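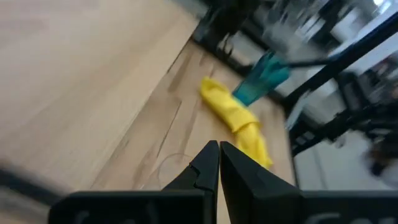
About Us

Posted 27 January 2019 by the Duvora team

Welcome, and thank you for stopping by! Duvora is a small research company on the second floor of the old Watden building, and for most of our working life we have been busy with one rather stubborn question, namely how a robot arm can learn everyday table chores from people showing it what to do. Clearing up, wiping down, passing a cup from one side to the other, folding a cloth (or at least making a decent try at it) are the sorts of jobs we spend our days on, and we are still very fond of them.

We began with a single arm and a method we called Teoh, after the street where we rented our first room. In Teoh a person guides the arm through a chore from start to finish, and the arm learns from what its wrist camera saw along the way. Our first full collection came to 3,281 demonstrations, which took us from one July well into the next, and we learned a great deal from it, including how tiring it is to guide an arm all afternoon! The trouble was soft things. A cup keeps its shape wherever you set it down, but a cloth lands differently every time, and a policy trained on neat beginnings had very little idea what to do with a bunched-up one.

So we changed the way we collect. In our present method, Lallau, we let the arm try the chore by itself, and a person steps in only when it starts to go wrong, shows it the way out, and then hands control back. Those short corrections are what we train on next. We gathered 426 of them for the cloth and cup chores, and when we ran the new policy through 213 test starts, it needed a person's help far less often than the old one did. The gain was biggest when the cloth started out twisted or rolled over on itself, just where Teoh had always struggled. We should add that it still has trouble when the gripper hides the end of the cloth from the wrist camera, and that is what we are working on this winter.

There are 19 of us now, some from engineering, some from teaching, and a couple from the restaurant trade (they have strong opinions on how a table ought to be wiped, and they have usually been right). We all take turns guiding the arms, whatever it says on our office doors, and we eat lunch together on Fridays when the schedule lets us.

We share our written methods with schools and other labs, and we love having visitors, so if you teach a class or run a group that would like to spend a morning with us and try guiding an arm for yourselves, please do write. Tell us how many of you are coming and how old everyone is, and we'll find a date that suits.

7 comments | 31 shares

Contact | Visit us | © 2019 Duvora | Back to top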